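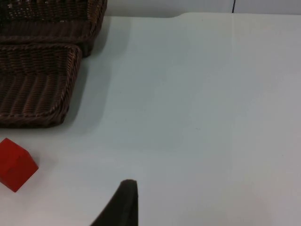 From: Kiros Nigatu
To: Flundow builders list
Date: 3/15/22
Subject: Re: wrist camera angle

Hello Pavithra and all,

Thank you for the drawing of the bracket. I printed it last night and mounted it.

Pavithra Gounder wrote:
> On my arm the camera looked too much at the finger and I lost
> the far side of the table. I tilted it up 7 degrees. Do you see
> the tip and the back edge together now?

Yes, I see both. The tip of the finger comes up from the bottom, near the middle, and the table edge is at the top. The red cube is at the left border, so I must turn the wrist before I can judge the distance to it.

My trouble is the baskets. The weave is dark, they overlap, and their shadow goes far on the white table. My program takes the shadow for a part of the basket. Did somebody solve this with a second lamp, or is it better to change the threshold? I have 2 lamps in the workshop, but both are weak.

With regards,
Kiros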